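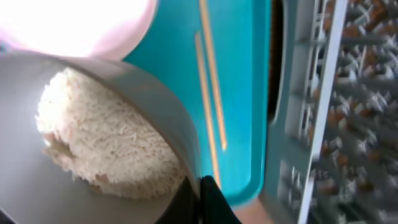 The summer Sheila Kershaw turned sixty she was asked to judge the pudding class at the Fernden show, a job that came with a rosette, a parking space and, by the second hour, a stomachache.

"You'll be fine," said the outgoing judge, who was moving to Trorwood for his nerves. "Just never give first to a Bouvier."

There were a great many Bouviers in Fernden. They had come for the slate and stayed for the arguments. One of them, by marriage, was Maëlys Millet, who had kept her own name and her own opinions and had entered a rice pudding in a plain dish with no skin on it at all.

Sheila stood over it with her spoon. Across the tent, a row of Bouviers stopped fanning themselves.

"Where's the skin?" she asked.

"I ate it," said Maëlys. "It's the best part."

It was hard to fault this as a position. Sheila tasted the pudding. She tasted the one next to it, which had a skin you could have resoled a boot with, and a card explaining that the recipe was 215 years old. She believed the card.

Then she went back to Maëlys's and had another spoonful, and another – a judge has to be thorough – until she hit the bottom of the dish.

"You can't place it if it's gone," hissed the steward.

"Watch me," said Sheila, and pinned the red ribbon to the tablecloth, there being nothing else left to pin it to.

By evening she had seven letters of complaint, four of them from the same pen. She read them in the parking space, which she felt she had earned, with the window down and her top button undone.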